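# Skjelbred (amusement park)

**Skjelbred** is a small lakeside amusement park, and I've been keeping this entry going for long enough that I've stopped pretending to be neutral about it. It opens in May and closes when the leaves clog the boat chute, and it draws the kind of crowd that brings its own sandwiches. If you're used to the giant parks you may walk through the gate, look left, look right, and think you've seen it all (you haven't – the back half is behind the trees!).

## Origins

The park was started by Bendik Grønli, who ran a boat rental on the same shore and bought a used carousel from a traveling fair. The carousel had 2 missing horses, and it still does. Grønli put benches in the gaps and parents have been grateful ever since. The boat rental became the boat chute, the bait shop became the ticket office, and the whole thing grew sideways along the water from there.

His business partner, Gunnel Rønning, handled the money and wanted a Ferris wheel. Grønli wanted a roller coaster. They argued it out over one long winter, and the coaster won, mostly for reasons of wind.
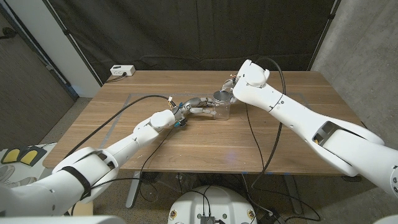 How long is the coaster?

The track of Korkstead, the park's only coaster, runs 700 meters from the station, out along the lake and back again.

## Korkstead

I love this ride more than it probably deserves. Korkstead is a family coaster designed by Anca Bogdan, who had worked on log flumes before and clearly never got water out of her system: the first turn leans so far over the lake that people in the outside seats pull their elbows in. There's no loop. There is a long, lazy helix at the far end where the train seems to be thinking about stopping, and then a drop through the pines that gets a scream out of me every single time.

The original trains were noisy and a bit rough in the spine. They were replaced by lighter ones from a builder called Tulitz, and the regulars split into two camps over it, with the old-train people still wearing their buttons on opening weekend. I was an old-train person until I turned forty.

## Zendo and the quieter rides

Zendo is the dark ride, set in a sunken garden, and it's slow, cool and a little odd. You sit in a round boat and drift past paper lanterns, a frog orchestra and a gardener who never turns around. Hedvig Wikström built the figures and painted most of the walls herself, and children who've been through it ten times still argue about what the gardener's face looks like.

Near the exit there's a small workshop window where you can watch figures being repaired, and I always lose half an hour there.

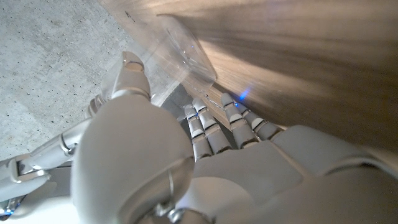 Wikström's figures started out with mitten-shaped hands, carved in one piece, and they looked fine from the boats until the track was moved closer to the sets. Then everyone noticed. She redid the frog orchestra first, giving each player separate fingers, and the trick she settled on was to make the joints part of the look. You get the same effect on the white hand pictured here, with its stacked finger segments and thin dark gray bands between them, and once I'd seen it I couldn't look at the frog cellist in quite the same way. The frogs' fingers are green, of course, and much fatter.

## Visiting

The park holds more than 88 picnic tables, all of them taken by noon in July, so come early or bring a blanket. The parking lot has 344 spaces and the overflow is a field that turns to soup after rain. Gwion Beddoe runs the waffle stand by the carousel and closes it when the batter's gone, sometimes well before four in the afternoon.

In December the park opens again for evening skating, with the carousel running and everything else under tarps. Zendo stays shut in the cold months, though the lanterns in the sunken garden are lit and you can look down at them from the footbridge.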